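February 28, 2020 – handheld gripper, marker tracking, cone set

Continuing from the January runs. Question is still whether the cube pose alone is good enough to recover jaw opening, or whether we need the encoder back in the loop. Odair Miranda wants an answer before the Meravon rig gets rewired, so I am writing this up as I go.

## Setup

- Handheld gripper, two marker cubes at the base of the jaws, head view only.
- Tracker build is Pruven, settings unchanged from the Toledo set except exposure, which I dropped one step.
- Object for this block is the black cone, held by the narrow end. Glossy, so a fair test of whether highlights pull the corner detector off the codes.
- Shoulder straps snug before starting. They slipped in the January runs and the offset drifted with them.

Both cubes should stay in the head view for the whole lift. If one goes behind a sleeve or the object, the solver falls back on the other and the jaw estimate freezes at its last value.
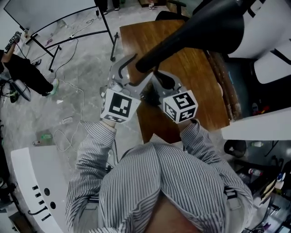
## Results

3000 frames logged, all with the cone. Both cubes solved in 1485 of them. That is poor. Most of the rest have one cube only, and the misses come in long runs, so smoothing won't rescue them.

Checked 200 of the single-cube frames by hand. Two causes:

1. Wrist rolled so far that the big code is nearly edge-on and only the small code is left. The small code decodes but its pose flips between two solutions.
2. Motion blur at the start of the lift. Lower exposure helped less than I expected.

No misses I could pin on the gloss. Crossing that one off.

Where both cubes solve, the jaw opening agrees with the caliper at the static check positions, worst case 15 ticks out on the Ziten scale. Fine for training labels, too coarse for the contact timing work.

## To do

- Add a prior on cube-to-cube geometry so the flip on the small code gets rejected. The two can't move independently except along the jaw axis – we should be using that already.
- Repeat the block with wrist roll limited and compare.
- Ask Odair if the encoder board can go back on without moving the cubes. I don't want to recalibrate twice.
- Raw logs are on the bench drive under cone_02. The cone_01 folder has the wrong intrinsics, leave it alone.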